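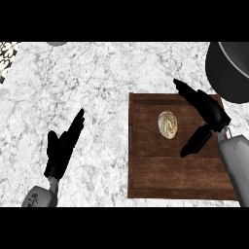

邱浩然在课程留言区写:老师,我把上周的阅读材料看了两遍,还是不明白为什么面团放一夜会比揉半小时更管用。揉不是在做功吗?放着不动,功从哪里来?

这一问来得正好,省得我另想开场白。本讲就从“放着不动”讲起。

第五讲 面筋、时间与耐心的价格

一、先把“揉”请下神坛

选这门课的人,多半在家里揉过面,多半也揉到怀疑人生。食谱上写“揉至光滑”,光滑到什么程度不说,揉的人只好一直揉,直到胳膊先光滑。

面粉里与本讲有关的蛋白质主要是两类:麦谷蛋白和麦醇溶蛋白。前者给面团弹性,后者给面团延展性。加水以后,两者吸水、舒展、彼此勾连,成为我们叫做面筋的网络。请注意,这里的第一动作是吸水。揉面的贡献在于把水和粉混匀,让蛋白质分子更快碰面,并把已经成形的网络拉齐。它是媒人,婚还是人家自己结的。

所以回答浩然:放着不动的时候,蛋白质仍在水合,分子仍在热运动,键仍在断开和重组。你没有做功,不代表面团里没有事情发生。这个道理请勿引申到期末论文上。

二、静置与自解

“自解”一词译自法语,指只把面粉和水混到没有干粉,盖好静置,之后再加盐和酵母。盐会使面筋网络收紧,也会放慢水合,因此留到后面。酵母晚加,则是为了不让发酵抢在前头。

静置期间还有一位帮工:面粉自带的蛋白酶。它把过长的蛋白质链剪断一些,面团因此变得好拉。剪得适度叫松弛,剪过头叫一摊。两者之间的界线,取决于温度、面粉和你去接了多久的电话。

课堂上我们会用两种粉作对照,一种是 Brunach 的高筋粉,一种是 Asach 的石磨全麦粉。全麦粉里有麸皮,麸皮吸水慢,边缘又利,像碎玻璃一样割断网络。静置让麸皮先喝饱水、变软,脾气也就好些。往年总有同学嫌全麦面团太干,一碗接一碗地加水,等麸皮终于吸够了,面团也终于流到了桌子底下。

三、含水量:唯一需要会的算术

烘焙百分比以面粉总重为一百,其余材料都和面粉比。这意味着各项加起来必然超过一百,每年都有人为此写邮件来纠正我。

课上练习用的小份配方:高筋粉 773 克,其中 50 克换成全麦粉,总粉量不变;水按下面的题目自行计算;盐为粉量的 2%。

练习题做两问即可。第一,盐是多少克?保留到小数点后一位就好,写到第四位的人请说明家里用的是什么秤。第二,若先加 269 克水,含水量大约落在哪里?这个数字会让你明白为什么它只能做面条,做不了面包。想做面包,还缺多少水,请自己补上,并写出你打算达到的百分比。

吸水能力因粉而异,配方里的数字应当看作开价,成交还要看手感。我知道“手感”二字最招人恨,所以第五节专门讲怎么把它换成看得见的东西。

四、时间能换来什么

冷藏过夜的面团,酵母活动减慢,乳酸菌和酶却没有完全停工。淀粉酶继续把淀粉拆成糖,一部分给酵母当粮食,一部分留到烤箱里参与上色。面包皮的颜色和香气,很大程度上在前一晚就已经谈妥了。

代价也是有的。面团在冰箱里占地方,还要求你前一天就知道自己明天想吃什么,这对很多成年人来说是过高的要求。蛋白酶也不下班,放得太久,面筋变弱,出炉的面包又矮又宽,切面像被人坐过。

我年轻时在一家叫 Plirnaveck 的面包房打过工,老师傅对酸度的判断全凭鼻子。他闻一闻,点头或者摇头,从不解释。我当时以为这是境界,后来怀疑他是懒得讲。本课程尽量讲。

五、几种判断方法

拉膜。取一小块面团,用指尖慢慢撑开。能撑到透光、破口边缘平滑,说明网络已经连好。一撑就断、边缘像锯齿,再等一等。请先等,再揉,顺序不要反。全麦面团撑不出漂亮的薄膜,不必与它较劲。

按压。手指蘸粉,按进发酵中的面团。凹坑缓慢回弹一半左右,可以进炉。立刻弹回来,还早。完全不回来,就把它压扁做成佛卡夏,对家人说本来就是要做佛卡夏。

看体积。用直壁容器,在外面套一根橡皮筋作记号。橡皮筋没有主观感受,这是它胜过你我的地方。

六、常见的误会

“高筋粉就是好粉。”高筋只说明蛋白质多些。做饼干、做酥皮、做多数蛋糕,面筋越少越省心,这时候耐心要用在别处:少碰它。揉惯了面包的人做饼干,成品往往可以用来垫桌脚。

“揉过头是家常便饭。”用手很难揉过头,人会先放弃。用机器则相当容易。实验室那台 Mizuno 搅拌机力气很大,且不懂察言观色,开机以后请留在旁边。

“酵母越多越快,越快越好。”前半句在一定范围内成立,后半句请拿两个面包自己尝。

七、下次课之前

周一上课前,每人在家做两份面团,配方相同,一份混匀后立即揉,一份静置后再揉。记录室温、静置时长、揉到能拉膜所用的时间,写成一页纸。失败的面团也要写,写得具体些,“不知道为什么就塌了”不算具体。

浩然的问题还有后半截我没有答完,就是能量究竟如何计算。热运动的部分放在第六讲,与淀粉糊化一起讲,届时请带计算器。面团可以不带,去年有人带了,放在暖气旁边,下课时盖子已经顶开了。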